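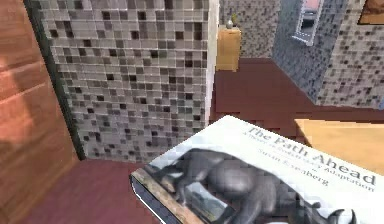 **4.2 Comparing the two grippers.** We ran the Gakley and Virneck grippers through the same 192 simulated rooms, since we wanted any difference between them to come from the hands and from nothing else. Large flat things, such as the hardcover book lying on the maroon floor in Figure 3, gave us by far the most to think about, and we are grateful to have had plenty of them.
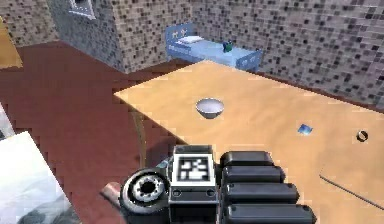 Each gripper was given 600 tries, all under the Iwasaki controller with its settings left alone. The Virneck hand lifted flat items in 73 percent of its tries, and the Gakley hand did a little worse, mostly on thin covers.

*Figure 3. Two views from one of the Prirkdale test rooms: a book on the floor, and a gripper at the table with a bowl.*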